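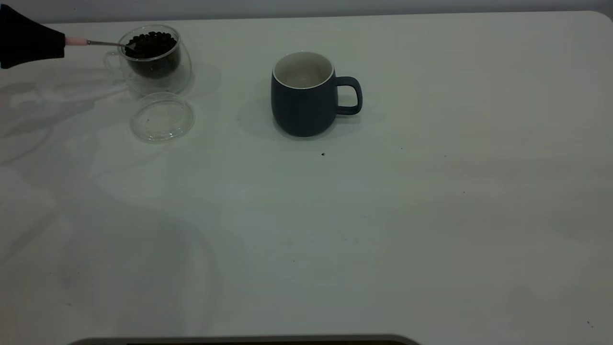
Sastard gère les sauvegardes et l'hébergement de petites structures : cabinets comptables, mairies, deux ou trois laboratoires. En mars, l'équipe a revu entièrement la façon dont elle traite les alertes de connexion. Le responsable technique, qui préfère ne pas être nommé, a accepté de revenir sur ce chantier.

Au départ, explique-t-il, il y avait un problème de volume. « On recevait 1 483 alertes par semaine pour 55 serveurs. Personne ne peut lire ça correctement. On fermait les tickets par paquets, et on savait très bien que c'était dangereux. »

La plupart venaient de tentatives de mot de passe sur des accès SSH ouverts à Internet. L'outil en place, Resance, les remontait une par une, sans regroupement. L'équipe a d'abord cru qu'il fallait en changer. « On a demandé un devis pour Geltmont et on l'a laissé de côté. Le réglage par défaut de Resance n'était pas adapté à notre cas, c'est tout. On n'avait jamais ouvert la page des seuils. »

Le premier travail a été de fermer ce qui n'avait pas à être ouvert. Les accès d'administration passent désormais par un serveur de rebond, avec une clé et un second facteur. Les comptes partagés ont été supprimés, sauf un, conservé pour une application de paie que l'éditeur ne maintient plus. « Celui-là, on le surveille à part. Il ne peut se connecter que depuis une adresse, et chaque session nous envoie un message. »

Ensuite sont venues les règles. Dix échecs depuis la même adresse déclenchent un blocage temporaire et une seule alerte. Une connexion réussie après une série d'échecs est classée en priorité haute, quelle que soit l'heure.

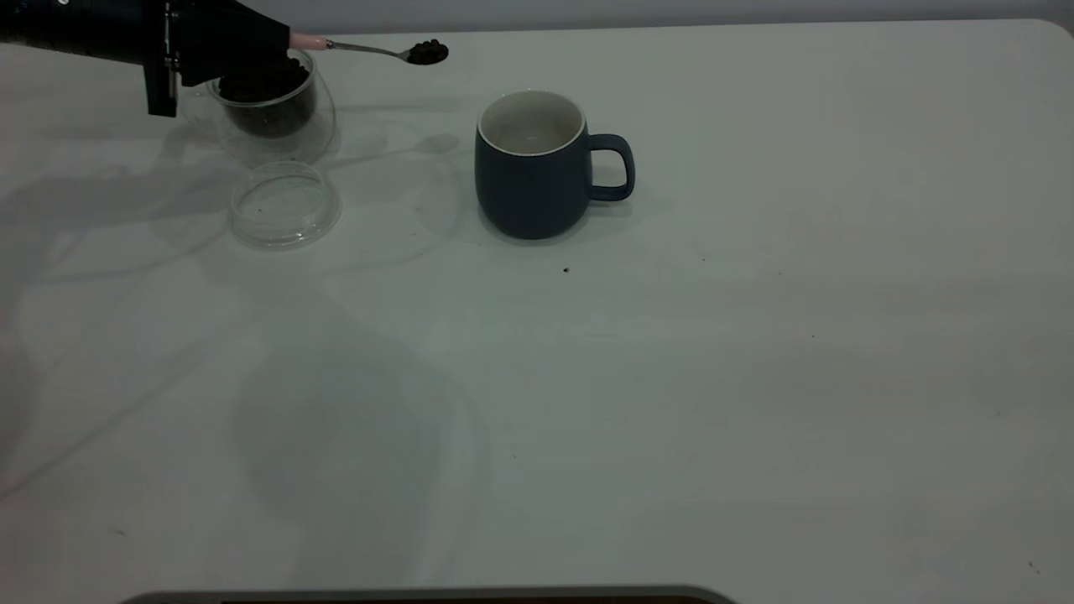 Chez Nghiêm, on trouve ce seuil trop généreux et on conseille de descendre à cinq, en rappelant que les attaques lentes, réparties sur beaucoup d'adresses, passent de toute façon sous ce type de règle.

Le responsable ne conteste pas le second point. « Pour les attaques réparties, on regarde le compte visé, plus seulement l'adresse. La règle existe, mais elle produit encore des faux positifs quand un client change de box. À cinq échecs, on bloquait des comptables qui revenaient de congés. »

Reste la question des journaux. Ils sont copiés sur une machine séparée, en écriture seule, et conservés un an. Lors du dernier contrôle, il a fallu relire 3 543 lignes pour reconstituer une seule soirée, à cause d'horloges mal synchronisées sur deux serveurs. « On a tout remis sur la même source de temps le lendemain. »

La prochaine étape concerne les postes des techniciens, qui gardent encore des clés sans date d'expiration. Leur remplacement est prévu avant la fin de l'année.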